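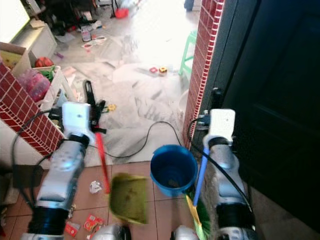
Broom, dustpan and bucket, all at the doorway.

How I Get Grout Haze Off a Tile Floor

So you grouted your floor, you wiped it down like the bag told you to, you went to bed feeling great, and in the morning the whole thing looked like somebody had dusted it with flour. Welcome! I've done two floors in this house now and got haze on both of them, and the second time I at least knew what to do about it.

Haze is just a thin skin of grout left on the face of the tile. It's easy enough to get off if you catch it in the first few days, and a real pain if you let it sit for a month (ask me about the Grillstead hallway, or please don't).

What I use

White vinegar, or a sulfamic acid cleaner if your tile can take it
A soft nylon scrub pad
Two buckets
A stack of old cotton towels, more than you think
Rubber gloves and knee pads
A broom and dustpan

Before anything else, find out what your tile is. Ceramic and porcelain are usually fine with a mild acid. Marble, limestone and travertine are NOT, and vinegar will etch them dull in a minute or two. If you have natural stone, stop reading and go buy a haze remover made for stone.

Step 1. Let the grout cure

Read your bag. Mine said to keep acids off it for 9 days, so I waited the whole 9 and walked around in socks. If you only want to try plain water and a dry towel, you can do that much sooner, and sometimes that's all it takes. I got maybe half the kitchen clean that way.

Step 2. Sweep, then sweep again

There are always little crumbs of dried grout along the walls and in doorways, and if you scrub over them you're basically sanding your floor. I go along the baseboards first and work toward the door. My neighbor Faustino Bañuelos runs a vacuum after, with the brush roll off, and I've started copying him.

Step 3. Wet the joints

Sponge clean water over the grout lines and let it soak in. Wet grout won't drink up as much of the vinegar.

Step 4. Scrub a small patch

I mix one part vinegar to four parts warm water. Try it in a corner first, behind the door or under where the fridge goes. If the corner looks good, do a patch you can reach without moving your knees. Small circles, light hand, and don't let it dry on you.

Step 5. Rinse like you mean it

Second bucket, clean water, fresh towel. Change the water when it goes cloudy. I got lazy about this on my first floor and just spread the haze into prettier swirls!

Step 6. Dry and look at it sideways

Buff with a dry towel, then get down low with a flashlight. Anything left will show up as a dull smear. Go back over those spots the next day.

A few questions I got by email

Ximena Arriaga asked if she could use a steam mop. I wouldn't on fresh grout, but once it's sealed, check what your sealer says.

Someone else wanted to know about epoxy grout. Different animal! Vinegar won't do much once it has hardened, so call whoever makes it.

Sealing is its own page, and I'm hoping to have it up by August.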